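Counting the minutes at Skikow

November 2023

The email had "exciting" in the subject line, which is how I knew somebody's hours were about to change.

I pack snack boxes for Skikow. If you've ever been sent one of those birthday cartons with a dozen things in it you can't read the labels on, it may well have gone through my hands. Same few motions all shift: pick, place, turn the label out, tuck the little stuff in the gaps, next. In June management told us we were getting a system from Bostedico that would take over "the repetitive portion of the task." I've been trying since then to work out which portion they think isn't repetitive.

To be fair to them, they held a meeting. We got a slide with the number 900 on it, the boxes per shift the line would do once everything was running. A good packer on a good day does 125. The slide put those two figures next to each other with an arrow between them, and the woman next to me leaned over and asked whether the arrow was us leaving.

No, they said. The word they used was "redeployed." I've now been redeployed, so I can tell you what it involves. Two of us stand at the end of the line and fix boxes. A pouch lands across two sticks and the lid won't shut, so you lift it out and lay it flat. A bag of candy goes in upside down. A chocolate bar gets pinched in the middle and has to be swapped for one that hasn't been. The rest of the old crew went over to the Ofori side of the building to do returns, or went home and didn't come back when their contracts were up.

My complaint isn't that the machine is bad. Some weeks it's pretty good. It likes anything stiff and rectangular and it will do those until the lights go off. What it doesn't like is the stuff people buy these boxes for, the crinkly, shiny, half-full-of-air things. Packing those, I used to feel with my thumb where the bar stopped and the empty wrapper started. I never thought of it as a skill until I was asked to write it down for the vendor. I got as far as "hold it where it's solid" and then sat there.

That's the piece that bugs me most, by the way. We were asked for tips. They had a form for it. Which items slip, which ones crush, what order do you load in and why. People filled it in carefully because people like being asked. Then the answers went off to Bostedico, and at my last pay review I was told the role was now "monitoring," a lower grade than "packing" at our place. I asked if the form could be taken into account. It was noted.

And monitoring is more tiring, whatever the grade says. When you pack, your hands are busy and your head can wander. Now my hands hang there and my head has to stay put, waiting for the one box that's wrong. I go home with a stiff neck and nothing to show for it. My sister works at Avley, where they did the same kind of changeover before us, and she says the neck goes away but the boredom doesn't.

I'd believe the 900 more if I'd seen it. We've had shifts that got close on paper, but the paper counts a box when it reaches the end of the line, and it counts it whether or not one of us then has to open it up again. I brought that up too. Also noted.

Anyway, snack bars in a carton, black grippers, one wrapper at a time: 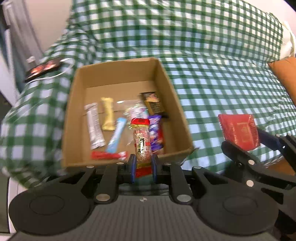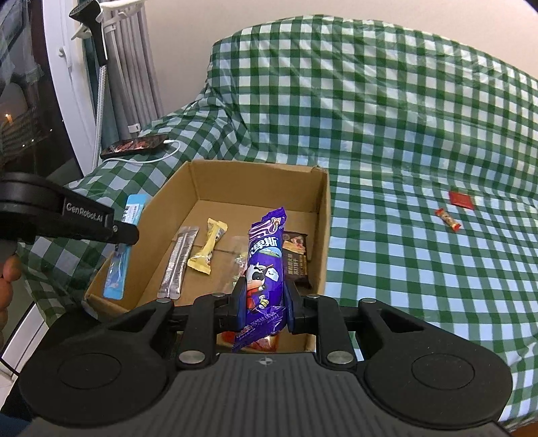
Will this kind of automation get rid of packing jobs altogether?

Not at my workplace so far, but there are fewer of them, and the ones left pay less and ask for a different kind of attention. If your employer is bringing in something similar, ask what grade the new job is before you fill in any forms.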